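# Chapter 4: What a Standard Can Promise

In January, Signe Kvam was asked to sign off on a household arm for the Wedbridge trial. The supplier, Rollholm, had sent a binder of 352 pages. It contained certificates, torque limits, a stopping-distance table and a risk assessment with every box filled in. Kvam read all of it and asked one question: which of these pages had been written by someone who had watched the arm pick up a cup?

The answer took two weeks to arrive, and it was "none."

This chapter is about the distance between a rule and the work it is supposed to govern. Students tend to meet safety standards as settled facts. We would like you to meet them as claims. A clause that limits contact force assumes somebody knows where contact will happen. A clause that calls for "representative objects" leaves the choice of objects to the party being tested — and that party would like to pass.

Simulation makes the problem harder to see. A rendered room is cheap, repeatable and safe to fail in, and all of that is worth having. It is also a room in which friction is a number somebody typed. Lorena Figueroa, who reviewed the Wedbridge file after Kvam, found more than 2 grasp tests cited as evidence of safe handling near people. There were no people in any of them. The cited clause did not require any.

Defenders of current practice say that a weak rule is better than no rule. Perhaps. We have seen weak rules used mainly to end conversations.

**Before you read on,** write down what you would accept as proof that an arm may work at a kitchen table. Keep the page. Section 4.3 will ask you to mark which items you could check yourself and which you would have to take on trust.

**Key terms:** conformity, representative object, residual risk, test envelope

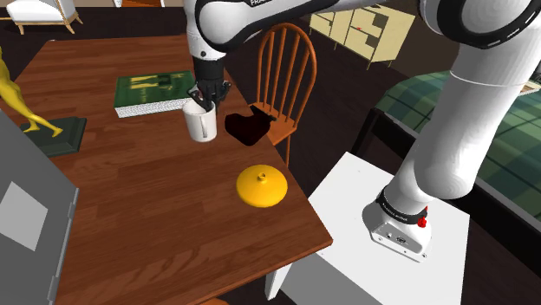 **Figure 4.1** A simulated grasp test: arm, gripper and white mug on a cluttered table.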